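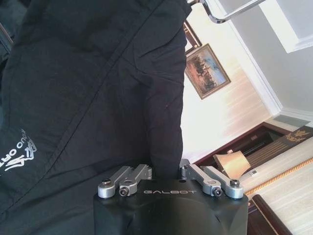
sábado, 24 de agosto de 2024

Me desperté temprano por el calor y ya no pude dormir. Desayuné de pie y bajé a la parada antes de que abriera la panadería. El autobús a Ernville tardó 18 minutos más de lo normal y el conductor no dio explicaciones.

Sayaka Oshima me esperaba en la biblioteca con los apuntes del curso de japonés. Repasamos los verbos de la lección 3 y sigo confundiendo dos formas que ya debería saber. Ella cree que me falta leer en voz alta. Puede ser – en casa me da vergüenza que me oigan los vecinos.

Comimos sopa fría en el bar de la plaza. Me contó que en enero se muda a Drevthorpe y que el alquiler le sale por 335 al mes, gastos aparte. Me alegro por ella, aunque las clases tendrán que ser por teléfono.

Por la tarde puse una lavadora, doblé lo de la semana y cosí el bajo del pantalón gris. Quedó torcido. Lo volveré a hacer mañana con mejor luz.

Llamó mi madre a las ocho. Le duele la rodilla otra vez y no quiere ir al médico hasta septiembre. Discutimos un poco – nada serio. Cené tortilla y leí 2 capítulos.

Entradas recientes
El grifo de la cocina
Lluvia en Drevthorpe
Lección dos, otra vez

Este sitio utiliza cookies. Si continúa navegando, acepta su uso.

Contacto | © 2024 | Volver arriba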